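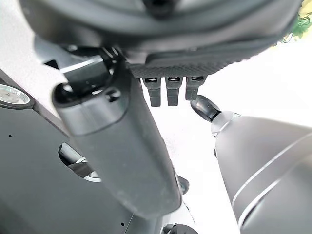

The Stirnix hand and parts of the arm, seen from the wrist.

Stirnix is a home-built robot arm and hand assembled in the Hladun shared workshop, a members' space in a former dairy building. It was started by Petro Nechyporuk and Vira Marchuk, who wanted a machine able to sort and pack fruit without bruising it. The project is often mentioned in hobby circles as proof that careful handling can be done on a small budget. The evidence for that claim is thinner than its reputation suggests.

Construction

The hand has black fingers with textured tips, set below a palm pad with a crosshatched grip surface. A bulky thumb works against them from the side. The builders describe the hand as their own design, though early notes on the workshop's message board credit much of the finger layout to Skosov, an older project at the same site that was dropped before it ever moved under power. How much was carried over has never been made clear. A small camera at the wrist looks down past the palm toward the fingertips.

Control software was written by Arif Pathirana under the name Stimuneo. It was first announced as a system that would learn its grip from practice. The version in use relies on a person guiding each grasp, with the software limiting how hard the fingers can close. The announcement was not revised.

Cost

The builders give a parts cost of 278 dollars. The figure leaves out the motors, which were donated, and the use of the workshop's printers and milling machine. Loukia Mavromatis, a member who keeps a public list of builds at Hladun, has asked for a full parts list and marks the entry "cost not confirmed." It is doubtful that anyone starting from nothing could repeat the build for that sum.

Fruit handling

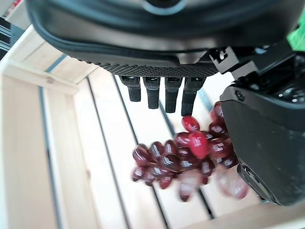
Grapes in a slatted wooden crate became the usual test load, partly for their thin skins and partly for the way a bunch shifts when one side is touched. A fingertip that comes down on a single grape puts all its force in one spot, while the thumb has to stay close to the side of the bunch. The builders reported some 200 grasps over one November, with 60 counted as clean. No definition of "clean" was published. Mervin Perron, who runs the workshop's Friday repair evening, has argued that grapes should be checked for bruising a day later, when damage is easier to see. No such check appears in the project's notes.

The grasps were also made with one bunch to a crate. Packing a full crate, the job the machine was proposed for, is a harder problem, and the published notes do not cover it.

Reception

Opinion inside the workshop is divided. Supporters point to the quality of the finger joints and to the fact that the hand was finished at all. Critics accept both points but object to the word "sorting," which still appears on the project page. Stirnix has no published means of telling ripe fruit from spoiled fruit, and a person still picks out the bad grapes before a session.

Copies

Plans for the hand were released in 2 parts, covering the palm and the fingers. Drawings for the thumb were promised at the same time and have not appeared. No complete copy is known to have been built elsewhere.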